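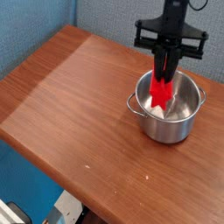 Vacancies > Engineering > Robot Trials

Trials Technician, Tabletop Handling (Plemden gripper kit)

Dinville supplies the Plemden, a two-finger gripper kit for small robot arms. The kit is sold to teaching workshops, test houses and light assembly firms. We are recruiting one technician to run handling trials at our Skeltport site. The post is full time, on site, and fixed until the end of December.

The work

The technician sets up and runs pick-and-place trials on a tabletop cell. A typical trial has the arm take hold of a small rigid shape, such as a flat red star, and lower it into a steel cooking pot. Polished metal is used on purpose: glare on the inner wall is a known source of error for the vision software, and customers report it often. The current trial list has 226 entries, each with its own object, container and start position.

Duties

- Set out objects and containers according to the trial sheet.
- Start, supervise and stop each run.
- Record the result of each run, with the type of failure where there is one.
- Inspect the fingers and cable at the start of each shift and replace worn parts.
- Check the alignment of the mounting plate after any collision.
- Write a short weekly report for the kit design group.

The target for the contract is 3,000 logged runs. Failed runs count towards the target provided that they are recorded in full.

Requirements

- A technical qualification in electronics, mechanics or a related trade, or two years of workshop experience.
- Ability to read a wiring diagram and use a torque driver.
- Accurate written records in English.
- Normal or corrected colour vision. Several trial sheets identify objects by colour alone.

Experience with robot arms is useful but not required. Training on the Plemden kit takes six working days and is paid at the full rate. Basic scripting is an advantage, as the run logs are plain text files and are checked by script before they are passed on.

Conditions

Working hours are 37 per week, Monday to Friday, with no night shifts. The cell is in a partitioned area of the main test room. The technician will stand for much of the day. Safety shoes are provided. Lone working with the arm powered is not allowed.

How to apply

Send a CV and a covering letter of no more than one page to the Skeltport office, quoting reference TT-15. The letter should describe one fault you have traced and the method you used. Applications close on 3 August 2019. Shortlisted applicants will be asked to attend a practical test, which consists of fitting a pair of gripper fingers and completing one trial sheet. Travel costs within the country are refunded on production of receipts.

Related vacancies

Field Service Engineer, Türkmen conveyor line
Technical Author, Plemden kit manuals
Stores Assistant, Skeltport
Workshop Placement, electronics (15 weeks)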